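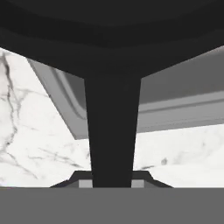 A computer-rendered view from a simulated scene, with white marble surfaces behind a dark column.

Ameveo halts kitchen robot trials after arm strikes counter

February 16, 2021

Ameveo has stopped all trials of its Bilum kitchen robot after the machine's arm hit the edge of a stone counter during a cleaning run and kept pushing until a worker pressed the stop button.

No one was hurt. The company said the arm's wrist joint was bent and a section of the counter was chipped. Both Bilum units at the Breathnach test kitchen have been switched off and will stay off until a review is finished.

The fault has been traced to the simulation in which the robot's movements are tried out before they are sent to the real machine, Ameveo said in a written statement. The simulated kitchen looked correct on screen, but the hidden shapes that the software uses to work out whether two things are touching did not match what was drawn.

Bilum is a single arm on a wheeled base. It is meant to wipe down counters, sinks and stovetops in shared kitchens after they close for the night. The Breathnach kitchen, where the company has been testing since last fall, is used for cooking classes in the daytime and is locked to the public during robot runs. Two workers are in the building whenever a unit is moving.

According to the statement, the arm had finished wiping one stretch of counter and was moving back toward its base with the cloth still gripped. The planned path took it past the corner of the counter with what should have been a hand's width to spare. The wrist met the corner instead.

A force limit is supposed to stop the arm when it meets something solid. That limit had been raised for wiping, where the arm has to press down on the surface, and the setting was still in place when the arm began its return. The arm stalled against the stone and went on pushing. A worker standing by the door saw that it was not moving and hit the stop button on the wall.

"The stop button did what it is there for, and the person next to it did what they were trained to do," the statement said. "The two software faults behind this should have been caught by us before the unit was powered on."

The simulation was built in Fluvetti, a software package Ameveo has used for its motion planning work for the past year. Fluvetti lets engineers set up rooms with furniture and surfaces and run a robot through them many times with small changes. Each object has two parts. One is the model that gets drawn, with its color and finish. The other is a simpler shape used for contact checks, which takes less computing time.

When the kitchen scene was updated earlier in February, the drawn models of several counters were replaced with more detailed ones. The contact shapes were meant to be rebuilt at the same step. For three of the counters they were not, and the old shapes stayed in place. The old counters were shallower than the new ones and had cut-off corners.

The result was that an arm could pass straight through the outer part of a simulated counter and the software would record a clean run.

Ameveo said it ran 1,275 simulated cleaning runs in the updated scene before the new movement plan was approved. It has since gone back over all of them with the contact shapes corrected. In 924 runs the arm stayed clear of everything it was not supposed to touch. In 73 runs it hit a counter hard enough that a real unit would probably have been damaged. The rest showed light contact, which the company said it would still count as a failure from now on.

None of the runs had been marked as a failure at the time.

Images from the simulation are saved at set points in every run, but the company said they are mostly used to check lighting and to train the robot's vision software. Engineers looked at a sample of them before the plan was approved. The sample was picked to cover the wiping part of the job and included few images from the return movement.

The statement also described a smaller problem in the same update. Some fixed viewpoints in the scene were carried over from the earlier layout and ended up lower than they should have been, so that furniture blocked much of what the reviewers needed to see. A note about this was entered in the project log, marked low priority, and left open. The company said the viewpoints did not cause the collision but made it harder to notice that something was wrong with the counters.

Fluvetti's developer has been told about the mismatch. Ameveo said it does not consider the package itself to be at fault. The program shows a warning when a drawn model and its contact shape are far apart in size, but the warning had been turned off in the project settings several months ago after it kept appearing for items such as faucets and dish racks, where a rough contact shape is normal.

The warning has now been turned back on for anything larger than a cutting board.

The company listed other changes it plans to make before either unit is used again. The force limit will be tied to the task, so that the higher setting ends as soon as the cloth leaves the surface. The arm will cut its own power if it has been trying to move for one second without getting anywhere. Any change to the simulated kitchen will have to be checked against measurements taken in the real one, by someone who did not make the change.

Movement plans will also be run at quarter speed on the real machine first, with no cloth and with foam fitted over the counter corners. That step was part of the original test procedure at Breathnach but was dropped for plans that scored well in simulation. The plan involved in the collision had a perfect score.

The operators of the Breathnach kitchen said daytime classes are going ahead as usual. The chipped counter has been taped off and a stone repair firm is due to look at it. The kitchen said Ameveo has agreed to pay for the work, including a full replacement of the slab if the chip cannot be filled.

The operators have asked for some changes of their own. They want a second stop button next to the sinks, on the far side of the room from the door, and they want a copy of the results each time a new plan is approved. Ameveo said it has agreed to the button and is working out what form the reports should take. The kitchen also asked that runs end earlier in the evening so that staff who lock up are not waiting on them. That request is still being discussed.

An earlier incident at the same site, in which a unit rolled into a trash can and tipped it over, was caused by a worn wheel sensor and is not connected, the company said.

The collision has been reported to the state workplace safety office. A report was not required, as there was no injury, but Ameveo said it chose to file one and will send a copy of the review when it is done. The damaged arm has been taken off its base and shipped back to the company's workshop, where the wrist joint will be opened up and inspected. The other unit was checked on site and showed no damage. It had been running the same movement plan in another part of the kitchen, along counters whose contact shapes were correct.

Ameveo had planned to place Bilum units in more kitchens this spring. Those placements are on hold, and the company said the customers involved have been contacted. It gave no date for restarting the trials.

The statement said the simulated kitchen will be rebuilt from new measurements and not patched, and that the earlier runs will be kept on file but no longer used as evidence that a plan is safe. Work on the vision software will continue in the meantime, using images that do not depend on contact between the arm and the counters.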